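遠隔操作による作業教示 中間報告(4月分)
提出先:Talier助成事務局
報告者:Nellska 教示班

今期は1,298件の教示を収録した。計画の件数は満たしているが、件数を成果として報告することには当班として疑問がある。再生試験に回せたのは100件で、そのうち最後まで通ったのは30件にとどまる。残りの収録分の質は、まだ誰も保証できない。

Gonel方式の遠隔操作は、習熟が早いという触れ込みで導入した。たしかに初日から腕は動かせる。ただ、指先の細かい加減は操作者の癖がそのまま記録に残り、同じ作業でも人が替わると別の動きになる。これを「多様なデータ」と呼ぶ提案もあったが、採らなかった。
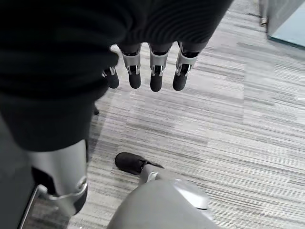 手首カメラの映像だけで教示の良否を判定できるかどうかも、今期の検討項目だった。結論は保留とする。指先の向きは読み取りやすく、黒い指先が四本、縞模様のカーペットに向いて下がっている様子も、親指との間が開いていることも一目でわかる。一方、手前の銀色の指は近すぎてややぼけており、指の付け根も黒い袖の中で見えない。力のかかり具合に至っては、映像からは何も言えない。Zamudio側の自動判定はこの種の映像にも点数を付けてくるが、根拠の説明を求めても回答が得られていない。来期の評価指標に使うのは時期尚早と考える。

手を直接持って動かす教示も並行して試した。動きは滑らかになるものの、操作者の腕が映り込み、収録後の選別に手間がかかる。どちらの方式が優位かは、現時点の再生試験では判断できない。

来期の目標として示された3,070件については、見直しをお願いしたい。収録を一時止め、既存分の再生試験を先に進める案を別紙に記した。機材の追加申請は今回見送る。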